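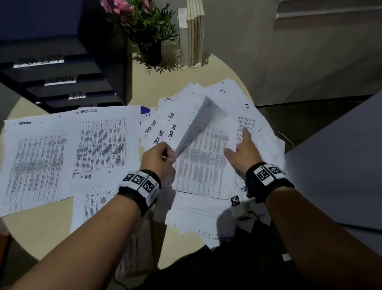
Paper has been on my mind since the long weekend, when I finally admitted that the in-tray at our Rastby office had stopped being a tray and turned into a sort of geological feature. I'd been moving the same heap from the desk to the windowsill and back since June! So I've taken it to the round table, where you can spread things out properly and get at them from any side, and I've gone back to the oldest trick I know, a fat black marker and a word or two in big letters on each sheet. ADMIN, H.R., I.T. and TASK LIST are the ones you'll see most of (we do seem to love a task list). The black drawers up the back have white labels to match, so a sheet headed ADMIN has an ADMIN drawer waiting for it.

I know, I know, half of you are going to write in and tell me to scan the lot. We tried that in the old Trirker building and ended up with 1,911 files called "scan", plus a number, and I still can't find the lease. Paper with a heading on it I can find. My colour-coding phase didn't last either - I ran out of the green stickers, used blue for a week and then forgot which was which.

A few things I've learned, if you've got a heap of your own. Write the heading before you read the page, or at least before you read all of it, or you'll be there until tea time with a fascinating phone list from two moves ago. Put it at an angle if you have to, wherever there's white space, but make it big enough to read when the sheets are fanned out. Don't make a MISC pile. I made one last year and it was the biggest pile by lunch. And if two sheets look the same, lift the corner and check the table on each line by line, as the Vetby rosters come out in a near-identical layout every month and I've binned the wrong one before (sorry again to the Tuesday crew).

The one I'm still arguing with myself about is where H.R. stops and a task list starts. Is a training list H.R., or is it a job for somebody to do? For now I'm going by who'd come looking for it, and if that's more than one of us it gets a photocopy and goes in both.

Marker pens are in the stationery cupboard, second shelf, and I've put in an order for more labels. If you've got papers from the Ahmadpour job still sitting in your bag or your car, please get them to me by 5/10/19 and write on them first!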